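Review: the Mabula 300 model rocket kit from Rirholm

Posted 10 Feb 2023 by Joyce Shemweta

I have been flying model rockets with my nephews since they were small enough to need lifting up to see the pad, so when the Mabula 300 came out in September I had it ordered before supper. It's the middle kit in Rirholm's range, and it's meant for people who have built one or two easy rockets and want something with a payload bay and a proper parachute. That was us exactly, and after a winter of building and a good many trips out to the field I feel ready to say something useful about it.

The box first, because I do love a well-packed box. Everything came in paper sleeves with the step numbers printed on them, so you open sleeve one, build what's inside, and move along. The body tubes were straight and clean, the nose cone fit snugly without any sanding (a first for me!), and the fins were cut so neatly that I hardly had to touch them. The instructions run to a small booklet with big drawings. Step 10, where you glue in the motor mount, could use one more drawing, and I did have to read it aloud twice before it made sense to anybody at the table, me included.

We built ours over several evenings. You could go faster, but I like to let the fin glue sit overnight, and I like an excuse to put the kettle on and leave a thing alone. The shock cord is a nice long one, much longer than what you get in most kits at this price, and it's tied to a proper anchor instead of a folded scrap of paper glued inside the tube. If you have ever watched a nose cone sail off into somebody's soybeans, you will know why I was so happy to see that.

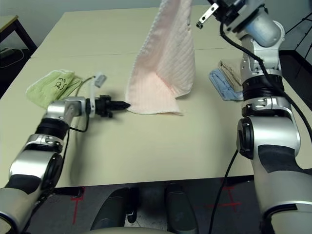
Painting took longest, as it always does. My older nephew wanted white with black bands, like the big ones on television, and the tube took primer beautifully. The decals are the water-slide kind and a little fragile. I tore the letter M and had to patch it, so go slowly and use more water than you think you need.

Now the flying, which is the fun part. The kit comes with a little altimeter made by Korkach that sits in the payload bay and blinks out your height after landing. Our best flight so far was 406 feet on the smaller motor, on a cold, still morning with hardly a cloud. It went up straight as a string, and the chute opened just past the top and brought it down a short walk away. The box says the airframe can reach 3000 feet on the largest motor it takes, and I can't tell you whether that's so, as our field is much too small to try it and I'd like to keep the rocket a while longer.

A few grumbles. The parachute is thin plastic and sticks to itself in cold weather, so we swapped it for a nylon one from Jurnik and have been very pleased. The altimeter's blinking code is hard to read in bright sun — I end up cupping my hands over it like I'm guarding a candle. And the launch lug is glued on in a spot where it rubs the rod a bit, which we fixed with some fine sandpaper.

My friend Esther Sang built the same kit a month before I did and had one fin come loose on her third landing. She went back and ran a thicker line of glue along each joint, and it has held ever since, so I did mine that way from the start and would suggest you do too.

Would I buy it again? Yes, and I may yet, because the younger one has begun hinting that sharing a rocket with his brother is a hardship. It isn't the cheapest kit on the shelf and it asks for some patience, but the parts are good, the rocket flies straight, and the leftover tube makes a handy stand for drying the paint. I'd give it four stars out of five, with the last one held back for that parachute.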